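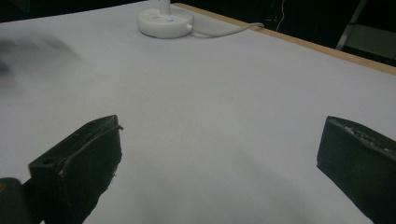
Mesa branca, base do aparelho ao fundo com a luz azul acesa, cabo saindo pela direita.

Já existe máquina que limpe uma mesa sem derrubar o que está em cima?

Pesquisar na comunidade Buscar Limpar

Última atualização: fevereiro

Youssra Bennani

Pessoal, pergunta rápida porque estou fechando orçamento e o chefe quer resposta até as 17h. Trabalho numa oficina pequena de montagem e acabamento, 11 bancadas, quase todas brancas iguais à da foto. Todo fim de turno alguém passa pano em todas. É chato, toma tempo e sempre tem uma que fica mal feita.

O chefe viu um vídeo de um braço robótico passando pano numa mesa e agora quer saber se dá pra comprar um. Eu acho que não dá, mas não tenho argumento técnico, só desconfiança.

O problema que eu vejo é o que fica em cima. Na foto tem aquela base branca redonda com haste, lá perto da borda de madeira, e o cabo cinza claro que faz a curva e some por cima da borda. Uma pessoa levanta a base, passa o pano embaixo, põe de volta, cinco segundos. A máquina faz isso? Ou puxa o cabo e leva tudo pro chão?

Outra dúvida: mancha. Na esquerda da mesa tem um escuro que pela foto nem eu sei dizer se é sombra, sujeira ou alguma coisa apoiada. Se eu não sei, o robô sabe?

Recebi um folheto da Vosisau (o modelo se chama Castada, acho que é linha nova) e fala em "limpeza autônoma de superfícies". Não diz nada de cabo. Alguém já usou isso ou coisa parecida? Serve pra casa também, minha mãe perguntou a mesma coisa da mesa da cozinha dela.

Obrigada desde já, respondo de noite.

Compartilhar (11) Comentários (2)

Anas Ouali

Oi Youssra. Testei o Castada durante três semanas em fevereiro, num galpão em que eu fazia manutenção, o El Ouafi. Vou escrever correndo que estou no intervalo, desculpa os erros.

Resumo: mesa vazia, sim. Mesa com coisa em cima, depende muito. Mesa com cabo, eu não deixaria sozinho.

A gente anotou tudo numa planilha. Foram 427 passadas de pano no total. Nas mesas sem nada em cima, 92 por cento ficaram boas, a ponto do encarregado aceitar sem repassar. As ruins foram quase sempre canto e beirada. Ele para antes da borda por segurança e fica uma faixa sem limpar. Na sua mesa, com aquela borda de madeira de outra cor, eu apostaria que ele ia se atrapalhar um pouco — nas nossas que tinham friso ele tratava o friso como fim da mesa, às vezes até antes.

Com objeto em cima mudou bastante. Ele contorna. Não levanta nada se você não configurar objeto por objeto. Fica um anel sujo em volta de cada coisa, que alguém tem que limpar depois. Dá pra ensinar a pegar, mas aí:

- objeto leve, sem fio, formato simples: pegava bem, copo, caixinha, pote
- objeto com base larga e baixa: ruim de pegar, a garra não tem onde segurar, tem que pegar pela haste, e haste balança
- objeto ligado na tomada: desisti

Sobre o cabo, o que acontecia com a gente: o fio fino e claro em cima de mesa clara ele enxergava quando queria. Num dia via, no outro passava o pano por cima e arrastava. Cinza claro no branco é justamente o pior caso. Derrubamos uma luminária assim. Não quebrou, mas foi sorte. Depois passei fita preta nos fios e melhorou, só que aí já é gambiarra pra agradar o robô.

Mancha escura: ele não sabe mesmo. O Castada não decide se está sujo, passa em tudo igual. Tem um modo "detectar sujeira" que no nosso galpão ficou esfregando a sombra da prateleira. Desligamos no segundo dia. Sombra cinza na mesa, como essa que aparece na parte de baixo da sua foto, era batata, ele ia atrás.

Tempo: por bancada ele levava bem mais que uma pessoa. A vantagem era poder rodar com o galpão fechado. Só que com cabo e coisa ligada eu não tinha coragem de deixar rodando sem ninguem perto, então a vantagem sumia.

O que eu faria no seu lugar: pede uma demonstração NA SUA bancada, com as suas coisas em cima, ligadas. Não aceita vídeo. E pede pra repetirem umas vezes seguidas no mesmo lugar, porque uma vez qualquer máquina acerta. Pergunta também quem paga se cair alguma coisa, no nosso contrato de teste era a gente.

Pra sua mãe: não. Mesa de cozinha muda o dia inteiro. Pano e pronto.

88 pessoas acharam útil Compartilhar

marcenaria_do_fundo

Robo pra passar pano em mesa kkkk. Paga um extra pro pessoal e compra pano bom. Aqui é pano de microfibra e borrifador, acabou. Não sei de Castada nenhum, mas o aspirador robô lá de casa engole carregador toda semana e isso já tem anos que vendem.

Compartilhar

Rute L.

Discordo um pouco do colega de cima, tem uso sim, mas o caminho é outro: arrumar a bancada antes de pensar em máquina.

Na fábrica onde eu trabalho temos um equipamento da Stendberg, que nem é braço, é um carrinho com rodo que corre num trilho na beira da mesa. Não é esperto, não enxerga nada. Funciona porque as mesas foram liberadas: tudo que tinha base e fio foi pra suporte de parede ou pra braço articulado preso na lateral, com o cabo descendo por trás num passa-fio. A superfície fica livre de verdade e o rodo vai e volta.

No seu caso olharia primeiro praquele aparelho. Se for ventilador ou luminária (pela foto não consigo ver, só aparece a base e o comecinho da haste) quase sempre tem versão de prender. Sai o objeto, sai o cabo, e metade do seu problema vai embora com ou sem robô. O pano na mão também fica mais rápido.

Coisas pra medir antes de pedir orçamento do trilho:
largura da mesa nos dois lados, porque mesa antiga nem sempre é esquadrejada
se a borda tem ressalto. Na foto a madeira parece fazer uma quina com o branco mas não dá pra saber a altura, passa o dedo
se tem parede ou coisa encostada atrás, o trilho precisa de folga
tomada perto

O ponto fraco do trilho: respingo de cola ele não tira. Cola seca é espátula e braço humano, e nisso nem o nosso nem o do Anas ajuda, pelo que entendi.

Ah, e produto de limpeza, vê o que o fabricante do tampo permite. Tampo fosco marca com alguns desengordurantes e depois não sai mais.

Compartilhar Comentários (2)

Youssra Bennani
Gente, valeu demais. Mostrei a resposta do Anas pro chefe e ele desanimou do braço, mas gostou da ideia de prender as coisas na parede. Vou pedir a demonstração mesmo assim, com cabo e tudo. Rute, passei o dedo na borda, tem um degrauzinho sim. Isso atrapalha o rodo?

Rute L.
Se for menos que a espessura de uma moeda não atrapalha. Mais que isso, pede o rodo com lâmina macia, eles têm. Me fala a medida que eu comparo com as nossas.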